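The Last Winik

My grandfather bought his Winik the year the Wiretum works closed, and he drove it as though the factory might want it back any minute, polished and full of gas. It made 80 horses when it was new, and it had maybe one gear that didn't complain. I loved that car more than I loved some of my cousins!

When he left it to me I promised I'd take it over the Grube pass, all 7 bends, the way he always meant to (he talked about it every February, when the snow kept him in and the maps came out). So I packed sandwiches, far too many, and went.

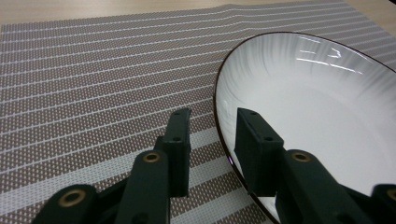 Zercombe, September 2023

We made it over by lunchtime, the car and I, and the lady at the inn brought me soup without asking. I told her the whole story, and then I told it again to her husband, who wanted to hear the engine.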